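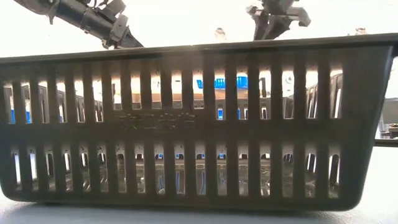 So I finally gave in and bought a basket. If you've been reading for a while you know I have a thing about baskets (my mother had one for clothespins, one for onions, one for letters she was never going to answer) and I swore I'd stop bringing them home. But the hall closet had reached the point where opening it was a two-handed job, and I had to put all that stuff somewhere while I sorted it.

I went for plain dark plastic with slots. I know, I know, everyone has the pretty woven ones now. I had a woven one! It shed little bits all over the floor and snagged two good scarves, and when something leaked in the bottom of it that was the end of that. Plastic you can take outside and hose down.

The slots are what sold me. They run along the side in two rows with a solid band in between, and the basket is wider at the top than at the bottom, so you can really get your arms in there. It's so dark it looks black against the bright background, and I love that – it doesn't show a thing.

Anyway, the closet. Hülya came over on Saturday-ish errands and stayed for coffee, and she has this rule that you empty the whole space before you decide about anything. I always want to start deciding right away, and then I'm sitting on the floor an hour later reading the manual for a blender I gave away. So we did it her way. Everything came out, and we wiped down the shelves, and only then did I get to have opinions.

What was in there, for the record: 12 grocery totes, most of them inside each other. A Griner extension cord I'd been looking for since February. Six single gloves (six! and not one of them a match). A bag of tulip bulbs that had given up. The good umbrella, the bad umbrella, and a flashlight from Berkay that I'm pretty sure he wants back. Berkay, if you're reading, it needs batteries.

The totes were the hardest. Hülya said keep four and I said keep eight and we settled on keeping the ones with handles long enough to go over a shoulder, so that got rid of a lot of them without any arguing. The rest went to Melahat, who runs the book swap and always needs something to send people home with.

The basket's staying in the closet for now, on the floor under the coats, for scarves and hats and the dog's towel. I tried it up on the shelf first but I couldn't see over the rim without getting the step stool, and I know myself, I'd never get the step stool. Down low is better. The towel dries fine in there too, as long as I drape it over the side and don't just chuck it in wet.

Next up is the cabinet under the kitchen sink, and I'm not looking forward to it. Does anybody have a trick for spray bottles? Mine fall over like bowling pins every time I reach for the dish soap. I thought about a tension rod to hang them from, but I've heard mixed things, so tell me in the comments if yours has stayed up.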